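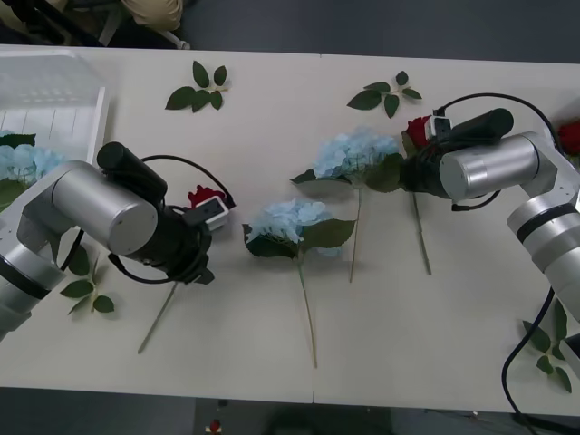 stemsandwire
20 Jul 2019
So they've started moving part of our bench work over to the arms and I want to hear from anyone whose shop has already gone through it. I'm at Cletska, silk and artificial florals, mostly arrangements for hotels and furniture showrooms (Skandwood is the big account). I've been on the assembly bench long enough that I can build a lobby piece with my eyes shut. Now I stand at the end of a white table while two arms pick up the roses, one each, and the hydrangeas wait in the middle for their turn. My job is laying stock out, clearing jams and fixing whatever gets bent. Same pay, so far. But I go home tired in a totally different way. My hands feel great and my head is mush. Is that normal??

Nuria Benítez
Totally normal, at least it was for me! I did packing at Hofstetter for years and when the arm came in I had a headache every day for the first month. You're watching instead of doing and your brain never gets to wander off. Ask if you can swap stations every couple of hours. We got that in the end and it made a huge difference.

gluegun_greg
What kind of numbers are they asking for? We do 400 stems a shift by hand, per person, and I can't see a robot keeping up with that on anything floppy.

stemsandwire
Nowhere near 400 lol. They've got the pair doing around 130 on a good shift. The target is 600 by September and I'll believe it when I see it. Hydrangeas are the headache because the leaves are so wide and they catch on everything. Roses it does okay with, one bloom on one straight stem.

Araceli S.
I'm going to be the grump here. "Same pay so far" is how it started for us too. We had six people on the ribbon line and then we had two, and the two who stayed were the ones who had learned to restart the machine. Get your new duties in writing. Get the job title in writing. If they're calling you an operator now, operators at most places make more than assemblers.

jarkby_nights
Disagree with Araceli a bit. I work nights on the Jarkby line and they brought in arms for the wreath bases, and it's been the best thing to happen to my wrists. I had braces on both. Nobody got let go, they moved three of us to finishing and design and it's nicer work. Depends on the company, I guess, but I don't like telling people to panic.

Araceli S.
Didn't say panic. I said get it in writing. Your three got moved to finishing because finishing had openings. Ours didn't.

Itziar Prieto
Can I ask about the floor? Our safety person is nuts about it. Any stem that ends up down there gets picked up right away, because you're walking backwards with a tray half the time and they roll under your shoe. I can see a little red rose on the floor in front of your table and it made me twitch, haha.

stemsandwire
Ha, fair. Picking up is supposed to be on me too, which is kind of my point. Setup, watching, picking up, sorting the leaf sprigs, all of it is one person now and on paper I "only supervise."

Nuria Benítez
That right there is what you bring to your lead. Keep a little notebook for a week and write down every time you have to step in. I did it and my supervisor had no idea, she thought I was standing around!

gluegun_greg
Seconding the notebook. Also who sets the layout, you or the engineers? When ours came in for a trial they wanted every stem pointing the same way and it took longer to lay out than to just make the dang thing.

stemsandwire
The engineer decides and I do it. Lucía (my lead) is asking if I can have a say, and she's good about that stuff, so fingers crossed. I did suggest keeping the leaf sprigs farther from the blooms and they're trying it next week. Araceli, I hear you, I'm asking about the title. Will post when I get an answer.

jarkby_nights
Good luck! And ask for an anti-fatigue mat while you're at it, standing still is way worse than moving around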